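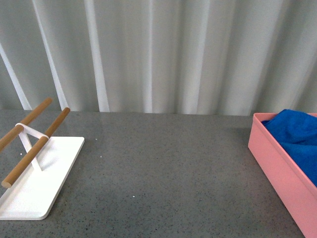

Fig. 4. Pleated curtain behind a speckled grey worktop.

4. Hanging and dressing your curtain

Right, you've got the track up (section 3, and well done, that's the fiddly bit). Now for the part I like best. I've hung more Sultley curtains than I care to admit, and I still do it in this order every time.

You'll want the curtain, the bag of hooks, a tape measure, a stepladder and some soft ties. Strips of old cotton sheet do nicely for those. Don't use string, it leaves marks.

4.1 Before you hang

1. Wash your hands! I mean it. Pale fabric picks up everything, and track grease is a pain to get out.

2. Lay the curtain face down on a clean bed or table and find the heading tape. It has three rows of pockets. For a window over a worktop, use the top row, which drops the curtain as little as possible below the track.

3. Pull the cords from the outer end, a bit at a time, pushing the gathers along as you go. Keep pulling until the heading is the same width as your track. Then tie the cords in a bow (never cut them, you'll need to let the whole thing out flat for washing).

4. Slip a hook in at each end, then one every fourth pocket in between. If the heading sags later, add more. There are 30 hooks in the bag, so you should have spares.

Note: the Miltatstead track takes the small white gliders only. The bigger ones from the old Seo kit look as if they fit, and they'll even go in with a shove, but they jam at the join.

4.2 Hanging

5. Carry the curtain over your shoulder while you're up the ladder. It's heavier than it looks, and you don't want it dragging on the gliders while you're hooking up the other end.

6. Start at the fixed end and work towards the opening. The last hook goes through the end stop, not a glider. I forget this about once a year and have to unhook half of it again.

7. Check the hem. For a worktop I like it just clear of the surface so it doesn't soak up splashes. If yours is long, pin it, leave it up for a couple of days, then sew. New fabric drops a bit.

CAUTION: Don't hang any curtain near a hob or where it could blow across one. If your worktop has a hob in it, please go for a blind on a different wall, or leave the window bare. Keep cords tied up well out of reach of children.

4.3 Dressing the pleats

8. Open the curtain fully so it's all stacked to one side. Run each fold between finger and thumb from the heading down as far as you can reach, then do the lower half from the floor.

9. Tie it loosely in three places and leave it overnight. Two nights is better if you can stand it.

10. Take the ties off and draw the curtain across slowly. If one fold kicks out, give it a puff of steam from 30 cm away and smooth it down again.

Teun Vanhove, who wrote the track section, skips the ties altogether and just steams. We've agreed to differ.

For washing and shrinkage, go to section 5.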